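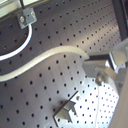
A reader in Kirwood wanted to know if an old lamp is even worth rewiring, or if it's smarter to buy a new one and be done with it.

I get this one more than any other, so it goes first! If you like the lamp, yes. If you've been looking for an excuse to get rid of it, a new cord won't change your mind. I'm obviously biased, my whole living room in Anddale is lit by things other people gave up on.

What does Kulano Lamps do, exactly?

I rewire table lamps and floor lamps. That means new cord, new plug, new socket if yours needs one, and a general cleanup. I don't do chandeliers (my ceiling isn't high enough to hang one and test it) and I don't do anything with a fluorescent tube.

How long will you have my lamp?

Usually 4 working days once it gets to the top of the pile. October is my busy month and the pile gets tall, so write first and I'll tell you where things stand.

Can I pick the cord color?

Please do. I keep white, brown, black, gold and a dark green that I love and hardly anyone orders. Cloth-covered cord costs a bit more and it comes in a few more colors. If you don't say anything, I'll match what was on there before as closely as I can.

How long a cord can I have?

Eight feet is what you get unless you ask. Longer is fine, just measure from where the lamp will sit to the outlet, going along the wall and down behind the furniture. People measure straight across the room and then write to me two weeks later — I've done it myself, so no judgment. 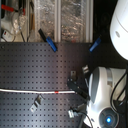
Somebody emailed to say that the cord on her reading lamp gets warm near the plug, and should she just keep an eye on it? No, please unplug it! Stop using the lamp until it's been looked at, and try another lamp in that same outlet only after an electrician has checked the outlet. A loose outlet can do this as easily as a worn plug, and outlets are not my department.

Do you keep the old parts?

Only if you want me to toss them. Otherwise they come back to you in a bag. Original switches especially, hang on to those, even if they've quit.

Will rewiring ruin the value?

I'm not an appraiser, so ask one before you send me anything you think is really valuable. For the ordinary pretty lamp from a yard sale, I wouldn't lose sleep over it.

What about bulbs?

I don't sell them and I don't ship them. Take yours out before you pack the lamp — and the shade too, it goes in its own box. There's a sticker on the new socket with the maximum wattage, so leave it on where you can read it.

Can I drop a lamp off in person?

Yes, after 4 in the afternoon, side door. Ring twice, I'm probably in the back with the radio on.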